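Lumivska Sound Archive
Progress report to the Rostley Fund
March 2, 2020

Period covered: from the start of the grant last July to the end of February

1. Where we are

The grant pays for the transfer, cleaning and cataloguing of the Lumivska tapes, which are the recordings made at the Lotavell music club and in the practice room above it. When we applied we had 100 reels and a box of cassettes. Transfer of the reels is now well ahead of the plan and the cassettes are behind it.

Of the 100 reels, 86 have been transferred. The remaining 14 have sticky tape and need baking before they can be played. We have had them checked and a slot is booked at the Peeters studio, which has the right oven. The cost is within the repair line of the budget.

We have started on the cassettes but only the ones with readable labels. Many were recorded over, sometimes more than once, and the label on the case is no guide to what is on the tape. Each one has to be listened to in full, both sides. This was not allowed for in the timetable and we should have seen it coming.

2. What is on the tapes

Mostly live sets by local bands, recorded from the mixing desk. The sound is dry and the vocals are too loud, as is usual with desk tapes, but very little of it is distorted. There are also rehearsals, a few radio sessions taped off air, and one long interview with a drummer that stops halfway through a sentence when the reel ends.

The best find so far is a complete set of demos for an album that was never released. Until now only the single was known. The demos have different words for two of the songs and a slower version of the B-side. We have not yet traced everyone who played on them, so they are catalogued but closed to listeners.

The radio sessions are a problem. The broadcaster is likely to hold the rights and we have written to ask. No reply yet. They will stay off the public list until we hear.
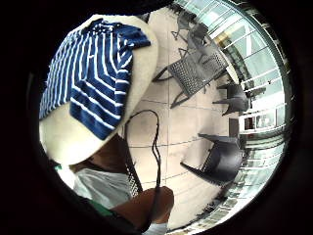
3. Catalogue

The catalogue has 44 full entries and short entries for the rest of the transferred reels. A full entry gives the band, the line-up where known, the song titles, the length of each song, and notes on the sound. Song titles take the most time. Bands did not always announce them, and the track sheets use working titles or just a first line.

We changed one thing from the application. We had planned to list by date, but too many tapes have no date or a wrong one. Entries are now listed by band, with the date as a separate field that can be left blank or marked as uncertain. This is easier to search and meant redoing the early entries, which took most of a fortnight.

4. Listening sessions

We have held three of the four listening sessions. The first two were at Lotavell and the third was in the library annexe. The annexe has better chairs and worse speakers. Attendance at the third was 50, which filled the room, and we had to ask latecomers to stand at the back.

The sessions have been useful for the catalogue as well. People who were at the gigs supplied titles, corrected two line-ups and told us that one band had been filed under the name of its support act. We now leave forms on the seats and collect them at the end. The fourth session will be for the cassettes, provided enough of them are ready.

5. Money

Spending is slightly under budget. The second-hand tape machine cost less than the quote, but it needed a new pinch roller and a service, so the saving is small. Storage has cost more than planned because we are keeping two copies of every file, one of them off site. We would like to move the unspent part of the travel line into storage and ask for your agreement to that. A table is attached separately.

6. Delays and risks

The main delay is the cassettes, as above. We have moved one day a week from reels to cassettes now that the reels are nearly done.

The machine is the main risk. We have only one and spare parts are hard to get. Peeters have said we may use theirs for a short time if ours fails.

7. Next steps

Send the sticky reels for baking and transfer them as soon as they come back.
Finish listening to the labelled cassettes and begin the unlabelled ones.
Bring all short entries up to full entries.
Write again to the broadcaster.
Hold the fourth listening session.

The next report will reach you in July, with the final accounts to follow.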